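Gripper Comparison for Flat Parts: Project Report

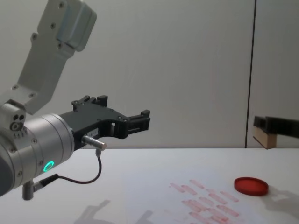

Figure 1. Parallel-jaw gripper with the jaws open; red lid on the table.

We compared two finger sets, Skimia and Monico, on picking up a flat round lid from a tabletop. Each set got 30 tries at the same arm speed. Skimia held the lid in 18 of them. Monico did better when the lid lay near the table edge but slipped more often in the middle. Closing took 900 ms with both sets. We did not test thinner lids.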